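Apuntes de marzo: enseñar con las pinzas en la mano

Llevo desde principios de marzo grabando demostraciones para Jidusden y ya puedo escribir algo con un poco de orden. El objetivo son 700 por tarea. Voy por 300 en la primera, así que esto va para largo.

El año pasado lo hacíamos por control remoto, con un par de mandos y el brazo repitiendo lo que uno hacía. Funcionaba, pero cansaba mucho. Entre el retardo y que no se siente la fuerza al cerrar, una toma de medio minuto se convertía en dos minutos de tanteo. Ahora cojo las pinzas directamente, una en cada mano, y hago la tarea sentado a la mesa. Las placas blancas con puntos negros que llevan encima sirven para seguir la posición.

La tarea es corta: hay que llevar un muñequito al soporte blanco, el de la varilla y el cuenco, y ocuparse de una pieza marrón. Con los dedos propios son unos segundos. Con las pinzas hay que pensar antes por dónde se entra, porque la varilla estorba si llegas con la muñeca girada.

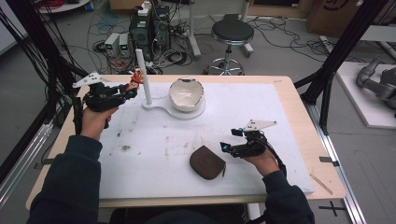 Agustina Zapata me escribió que ella seguiría con el control remoto para esto, porque al menos así no se graba ningún movimiento que el brazo no pueda repetir después. Con las pinzas en la mano, dice, uno dobla el codo como le da la gana y luego la mitad de las trayectorias no sirve.

Tiene parte de razón. En la primera tanda tuve que tirar 17 tomas por eso mismo: yo llegaba cómodo a un sitio y el brazo, al reproducirlo, se iba al límite de la articulación. Desde entonces paso cada tanda por Clorow antes de empezar la siguiente, y si algo queda fuera de alcance lo repito en el momento. Se pierde un rato, pero menos que descubrirlo al final del mes.

También he cambiado la manera de moverme. Voy más despacio de lo que me pide el cuerpo, sobre todo al acercarme, y hago una pausa breve antes de cerrar. Si cierro y levanto en el mismo gesto, al revisar los datos cuesta separar las dos cosas. Con la otra mano intento no hacer nada. Al principio la movía sin darme cuenta y todo eso queda registrado. 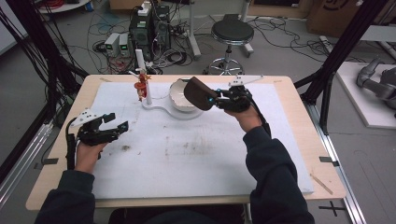

El orden de los pasos lo voy variando. Unas veces empiezo por el muñeco y otras por la pieza marrón, y cambio el punto de partida de cada objeto unos centímetros. Si siempre sale todo del mismo sitio, el modelo aprende el sitio y poco más.

Las sesiones las dejo en 2 horas. Más allá empiezo a hacer los gestos cortos y se nota en las curvas. Los cables de las pinzas también tiran un poco del antebrazo, y al final de la tarde pesan.

Me falta decidir qué hago con las tomas en las que fallo el agarre y lo corrijo. De momento las guardo en una carpeta aparte.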